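3.2 Surface finish and perceived glare

Work surfaces in shared rooms are usually chosen on cost and resistance to wear, and their optical behavior is rarely specified. Pale finishes are popular for the way they brighten a room, but they also return more light to the eyes of a seated person. We therefore treated the tabletop as a variable in its own right and recorded its finish separately from its color.

Each site was visited twice, once in July and once in winter, so that the same tables could be rated under high and low sun. Across the 9 buildings in the sample, 40 rooms met the entry conditions given in Section 2. Rooms with fixed blinds were left out, as were rooms in which the tables had been covered or repainted between visits. At the Heinonen site one wing was closed during the winter visit, and its rooms appear in the July data only.

Occupants rated glare on a five-point scale at the start and end of a session, giving 3,149 usable ratings. Ratings were dropped if the person had moved seats during the session. Finish was coded by two raters as matte, soft sheen or gloss, using a single viewing angle and the ceiling lights at full output. Where the raters disagreed, the table was coded again on the second visit and that code was kept.

Light wood-grain tops raise a particular problem for coding. The grain breaks up a reflection, and a rater may take a bright patch for a paler part of the pattern. Brightness can also change across a single top with no change in the material (Figure 2).
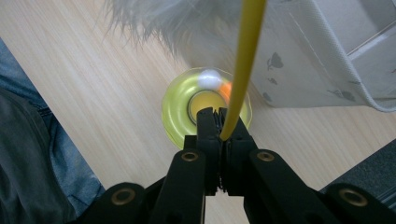
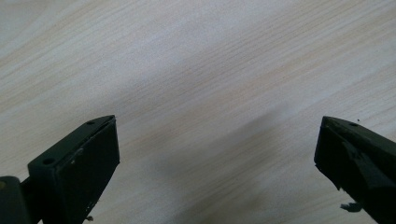

Figure 2. Light wooden tabletop. The second view shows a soft sheen, with the upper left and upper center brightest and a diffuse gray shadow toward the lower middle.

Ratings for soft-sheen tops fell between those for matte and gloss tops in both seasons. The gap between matte and soft sheen was small in winter and larger in July, when direct sun reached the tables for part of the afternoon. Seat position mattered more than finish in rooms with windows on one side only. In the Bekitz building, where most rooms are lit from two sides, the effect of seat position was weak and finish explained more of the spread.

Color had little effect once finish was entered in the model. This differs from our pilot work at Cendine, where color and finish were not coded separately - most of the pale tops there were also glossy. We return to this point in Section 4, together with the limits of a single viewing angle.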